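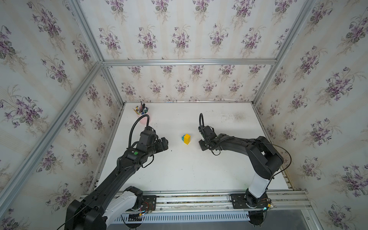

Looking after the two-arm cell at Keltden

By Bernardo Vieira

The block-building cell had its service on 5/7/18, and it was due. The log showed 1,676 runs since the last one, and the people on the late shift had been writing down more and more dropped blocks. Most of what we did was ordinary cleaning and tightening, but a few points are worth passing on to the other sites.

We started with the mounts. Both arms sit on the one rail along the front of the table, so if a bolt backs off under one arm, you can feel it at the other. Two bolts on the left side took a quarter turn. The right side was fine. Check them with the arms parked and the power off, and mark each head with a paint pen when you finish.

Next were the fingers. The tips are scuffed from use, and that alone is no reason to change them. Close the gripper on a strip of paper and pull. If the paper slides out at low force, swap the pair. Please don't sand them. Pindville tried it last year and ended up with two fingers of different lengths.

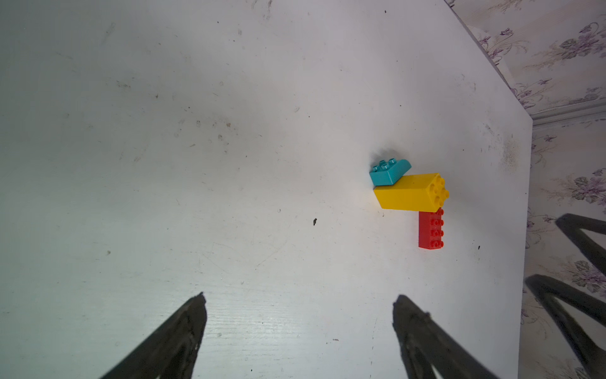
Wrist camera view over the blocks, gripper open.

The wrist cameras took the longest. Wipe the lens with a dry cloth, then look at the live picture before you touch any settings. You want both fingertips showing at the bottom and a good stretch of table ahead of them. If one finger has crept out of view, the housing has probably been knocked, and no amount of software calibration will make up for that. Loosen the housing, square it up and run the 14-point calibration again. Allow 25 minutes for each arm.

The table has its share of smudges and specks. Marks that don't come off with a damp cloth can stay. What matters is grit under the blocks, so brush the top down at the start of every shift.

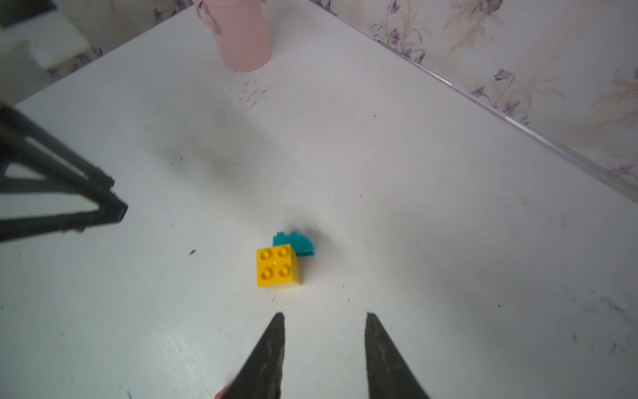
Kongkaew wrote in to ask whether the cable loops above the grippers should be tied down, as theirs had started to rub on the forearm. The answer is no. The loop needs enough slack for a full turn of the wrist, and a tight tie will pull on the connector. Move the clip back a little along the forearm and try the turn by hand first.

The last job was a slow run with both arms working close together over the middle of the table. Do this at low speed, with a hand near the stop button, and go through all 6 test positions before you hand the cell back.
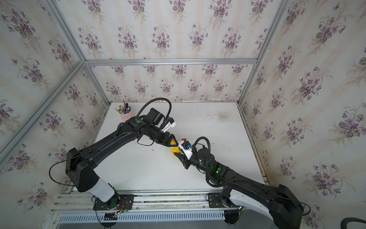 Both grippers at the yellow block.

Spare fingers and camera screws are kept at Garbridge. Send your order in by the end of the month – the next one after that goes out with the winter parts.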